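Measuring small amounts of red drink

Nov 30, 2020

I have been making hibiscus drink at home since the summer and it never tastes the same twice.

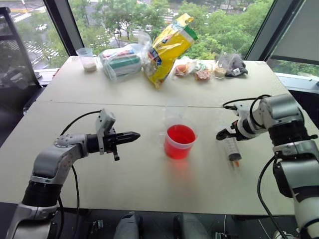 My usual way is to boil a strong batch of the dried flowers, strain it, keep it in the fridge and thin it with water when I want a glass. The trouble is the thinning. I pour by eye. Some days it's fine and some days it is so sour I have to put it back in the fridge and start over with less. When it was just me drinking it I didn't care. Now I take it to other people, and Magdy Slaoui told me the last bottle tasted like a penny. So I decided to measure.

I already owned a plastic measuring cup. It is good for large amounts and bad for small ones. The lines are far enough apart that if you want a spoonful more of something, you are guessing between two marks. You also have to get your eye down level with the liquid, and it needs to be on something flat. I used to hold the cup up to the light and read it in my hand, and I'm sure I was off by a good bit each time. Set the cup down, let the liquid stop moving, then bend your knees and look. With a dark red drink it's harder than with water, because it climbs the side a little and leaves a line of color where it was a second ago. Read the low part in the middle and ignore the edge.

For the small amounts I bought plastic syringes, the kind without a needle. I got mine at Gikon on Urnard Street, where they are on the same rack as the eyedroppers and the pill boxes. A pack of 3 was cheap enough that I didn't compare prices. I should have done this years ago. A syringe gives you lines you can read, and it holds still while you read it. You can also push a little back out if you took too much, which you can't do neatly with a spoon.

A few things I had to learn with the syringe.

Push the plunger all the way in before you put the tip in the liquid. I know that's obvious. I forgot it twice and blew bubbles into the cup, and then I had foam on top and had to wait for it to clear.

Pull slowly. If you pull fast you get a big air bubble under the plunger and the number is wrong. When that happens, turn it tip up, tap it, push the air out, and draw again.

Keep the tip under the surface the whole time. If the cup is nearly empty, tilt it.

Read the line at the edge of the plunger that touches the liquid. The plungers on mine have two rings and I was reading the wrong one for the first batch. All of those numbers went in the trash.

Rinse it right away. Hibiscus stains. One of mine sat overnight with a bit of drink in it and the seal is pink now. It still works, but it drags.

The recipe part is simple. I make the strong batch with 100 grams of dried flowers and let it steep until it is cool. Then I take a clean glass of water and add the strong batch with the syringe, 5 milliliters at a time, stirring and tasting after each one. I write down where I stop. I did this over several days, at different times of day, and my answer moved around less than I expected. I like it a little weaker in the morning. After a meal with a lot of salt I want it stronger.

Ginger is the other thing that changes. I use dry ginger powder, and I portion powders ahead of time into small clear cups so I'm not opening jars with wet fingers. This is worth doing even if you never measure anything else. A cup with the right amount already in it can't be gotten wrong later, unless you knock it over. If you have two powders close in color, keep them well apart or write on the cups. I mixed up ginger and ground white pepper once. It was drinkable, but I wouldn't do it on purpose.

I also tried a drink powder called Lilora that my sister mailed me, to see if it would save some work. It dissolves well but it is much too sweet for me, and once it's in there you can't taste the flowers. I used up the packet over two weeks and won't buy it again.

About snacks. If you are tasting the same thing over and over, you need something to eat in between, and it matters what it is. Chips are the best I found. The salt clears the sour taste and you are ready to try again. Candy is the worst, since everything after it tastes like vinegar. Dried fruit is in the middle. I keep the snacks along the back of the table and the liquid near the front. That way I'm never reaching across the drink to get at a bag. I fold the tops over on the open ones. I used to use clips, and they all ended up in the wrong drawer.

The table matters too. I like white for this work. A drip of red shows up right away and you can wipe it before your sleeve finds it. If you have two tables pushed together, don't stand a cup over the seam. It looks flat and it isn't. Pick one side and stay on it. I also like to be by a window in the daytime, so I can judge the color of a glass against the last one. Under the kitchen bulb every batch looks brown to me, and I end up making it too strong.

Tetteh Bonsu asked why I don't use a scale for all of it. I do use one for the flowers. For the liquid I would need to zero it each time, and mine turns itself off if I'm slow, which I am. He weighs everything, including his coffee water, and his hibiscus is better than mine, so he may have a point. He also uses cloves. I haven't tried cloves yet.

The amount I settled on, for a tall glass, is 18 milliliters of the strong batch for myself, and a bit more for anyone who likes it sour. That number only means something with my flowers, steeped the way I steep them. Your bag may be stronger. Start low and go up, because it's easier to add than to take out.

I made a bottle for Magdy with the new amount on Saturday and he finished it, then asked if there was any sugar in it. There wasn't. Next I want to find out how long the strong batch keeps. I've been throwing it out after a week without knowing if I need to, and I'd like to have enough put away by February, when my sister comes to stay.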